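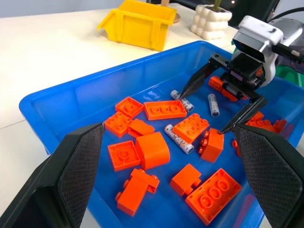

3. Test Setup

The Rotance sorting kit was rented for the May term and set up on a white table in the Lellville lab. It is sold by Celis as a two-arm package with grippers, wrist cameras and control software. Our task was to separate batteries from orange plastic building bricks mixed in a shallow blue bin. The bricks differ in shape (square, long, arched) and many lie with the hollow side up, so the grasp planner cannot rely on studs being visible.

The kit was used with its default settings. Aniela Sobczak wrote the task script and Retno Sitompul kept the log. A trial was stopped after 60 seconds without a grasp.

3.1 Results

The log holds 2000 grasp attempts. Of these, 1692 ended with an object lifted clear of the bin, and 1305 of the lifted objects were also released at the correct drop point. Most wrong releases came from the classifier confusing a brick on its side with a battery.

3.2 Remarks on the Product

The manual covers calibration well but gives no limits for finger spacing when both arms work in one bin. We set these by trial. The textured finger pads showed no wear that we could measure. Error codes are listed only in the Pillay version of the software, which we did not have. Collision checking between the arms is on by default and should be left on.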